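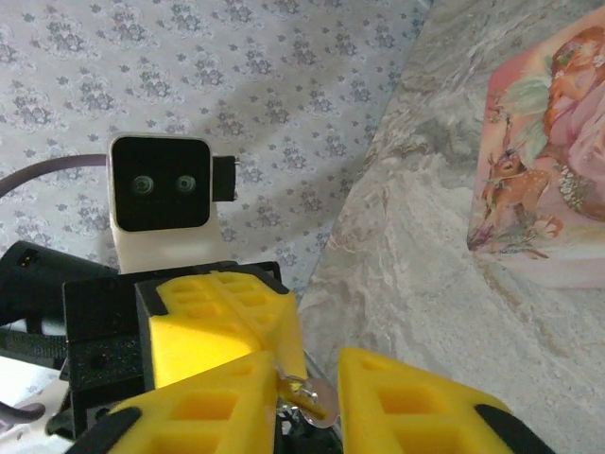
Will the Hadgate well be back in use this summer?
Only if the second water test comes back clean, and the board has not agreed to pay for one yet.

Hadgate Lane Residents' Association
Minutes of the spring meeting, Saturday, April 24, 2021
Held in the old packing shed, doors open, chairs spaced out

Minutes taken by Seraina Danzer

1. Minutes of the November meeting

Approved with one change. The November minutes said that the road grading was "finished." Several members objected to that word. It now reads "paid for."

The secretary asked what had come of the promise, also in the November minutes, that the contractor would come back and fix the low spot by the mailboxes. The chair said he had left two messages. He will leave another.

2. The well

The chair read out the letter from Trerkex, the firm that looked at the shared well in March. The letter is a page and a half long and recommends a new pump, a new pressure tank, a new cap and a yearly service plan. The service plan is with Trerkex.

The secretary asked which of these had to do with the bad taste, which is what the firm was called out for. The chair said that the letter covers this under "general condition." The secretary had read that part and could not find the taste mentioned in it. Another member found the word "odor" near the end, but in a sentence about other wells.

The one water test so far was taken from the tap at the pump house. The lab sheet shows coliform present. It does not say how long the tap was run beforehand, and the member who met the technician could not remember him running it at all. The owner of the corner lot, who used to work for a county water office, said that a dirty tap could give that result by itself and that she would not spend money on a pump on the strength of one sample. She would clean the tap, run it a good while, and sample again. If that came back bad, she would shock the well with chlorine and test a third time before talking to anyone who sells pumps.

The chair felt that this was putting things off. He reminded members that Trerkex had offered a discount for signing by the end of May. The secretary asked what the price was before the discount. It is not in the letter.

Motion: to pay for a second test, by a lab that does not sell equipment, at a cost of no more than $200. Discussion went on for a while. Some members wanted to know why the board could not simply order it. The chair said that well money is a separate fund under the bylaws and the board has to meet on it. The board will take up the motion at its next meeting. No date was given for that meeting, though it was asked for.

Until then the well stays shut off and the notice stays on the pump house door. Members on the shared line should go on using town water for everything, including the garden taps on that line.

3. Report on the Cavgate drainage plan

Cavgate, the development on the other side of the creek, has sent a revised drawing. The retention pond has moved uphill and gotten smaller. The cover note says it will perform "as well or better." No figures came with it. A member who keeps bees along the creek asked how a smaller pond holds more water. The chair said he was not an engineer. The member said neither was he, and that this was why he was asking.

It was agreed to write to Cavgate and ask for the runoff numbers behind the old drawing and the new one. The secretary will draft the letter. The chair asked that it be polite. The secretary said her letters are polite.

4. Nyamweya trail

The Nyamweya trail group would like to run its path along the back of the association's land, 12 feet wide, with gravel. They say they will look after it. The secretary asked who looks after the part they already have, where the footbridge rail has been down since the fall. It was not known whether the group or the town is responsible for the bridge.

Those in favor said the path would give children a way to the school without walking on the road. Those against were mostly worried about parking, and about who gets sued if somebody falls. The chair said the group carries insurance. He has not seen the policy.

Tabled until the group sends a copy of the policy and says in writing what it will do about the rail.

5. Dues

The board proposes no change in dues this year. The secretary pointed out that the same board is thinking about a new pump, and asked where that money would come from. The chair said it would be "looked at." She asked that the phrase be put in the minutes, and it has been.

2 households have not paid for last year. Names were not read out. Reminders will go in the mail.

6. Other business

The burn pile is closed until the town lifts the dry weather rule. Somebody has been adding to it anyway, including a mattress.

The key to the tool shed is missing again. Whoever has it should put it back on the hook. A new lock was suggested and not voted on.

A member asked whether meetings could go back to weekday evenings. Hands were raised and the room was split, so the day stays as it is for now.

7. To do

Chair: call the grading contractor; get the full price list from Trerkex in writing, before discount; set a date for the board to vote on the test.
Secretary: letter to Cavgate; letter to the Nyamweya group about the policy and the bridge rail.
Corner lot: names of independent labs, to the board.

The meeting closed when the rain started coming in at the doors. Corrections to these minutes should reach the secretary in writing before the next meeting.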